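House rules for two arms and a kitchen

I promised in February that I'd write up our rules for running the arms in the kitchen, and then February went and so did most of my good intentions. Janka Hájek gave me a nudge on Tuesday (she's been collecting these from everyone on the Sumby list) so I've finally sat down with a cup of tea and the crumpled sheet from the back of the cupboard door.

The sheet started life as a proper risk assessment. Seventeen items, numbered, in a table, with a column for initials. I was very proud of it! I don't think anyone got past item four. When we moved over from Husbridge I cut it down to what we really check, wrote it out in fat marker pen, and it's been followed ever since, give or take.

First thing is the stop button. Whoever starts the session presses it, watches both arms go limp, and resets it. Every session, even if you were the one who pressed it an hour ago. I used to skip this after lunch and Janka caught me at it, so now I do it slightly theatrically.

Then speed. We keep it at 70 per cent in the kitchen, and 95 only ever gets used with the arms on the bench and everybody well back. I know the Vaněk crowd run faster than that and have never had a bump, and good for them, but their worktop isn't ours. Ours has a long edge with drawers under it, and handles that stick out just enough to catch a cable.

Cables, then! I'm a bore about cables. Leave enough slack for the wrist to turn fully both ways, and do the full turn by hand before you power up so you can see where the loop goes. If it goes anywhere near a handle, re-route it. Tape is fine for a day, after that use a clip.

What goes on the worktop has its own rule, and it's the one visitors argue with. No glass, nothing with a blade, no open liquids, nothing hot. Packets, boxes, tubs and cups are all welcome, and the more muddled the better as far as I'm concerned, as long as the thing you're reaching for is near the front and the tall stuff is behind it. 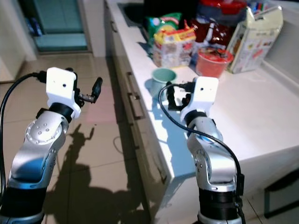
Do you need someone standing by if the arms are only moving slowly?

Someone stays within reach of the stop button whenever the motors are on, whatever the speed, and that person doesn't do anything else at the same time. Looking at your phone counts as something else.

People also ask about the floor. Stools and bags get pushed back before we start, and if you want to come round the side to look, you say so and wait for a "go on then" from whoever has the button. It feels silly for the first ten minutes and then you stop noticing you're doing it.

Logging is the bit I'm worst at. We write down every contact that wasn't meant to happen, even a tap on a cupboard door, with the time and which arm it was. The Kandum notebook is up to page 84 now, which sounds alarming until you see my handwriting. Roughly half of it is me complaining about the left wrist.

Still to sort out: whether two people can share the button if one of them needs the loo (I say hand over out loud, Janka says power down), and where to keep the spare fuses. If your lot have a rule for either, stick it in the comments and I'll add it to the door.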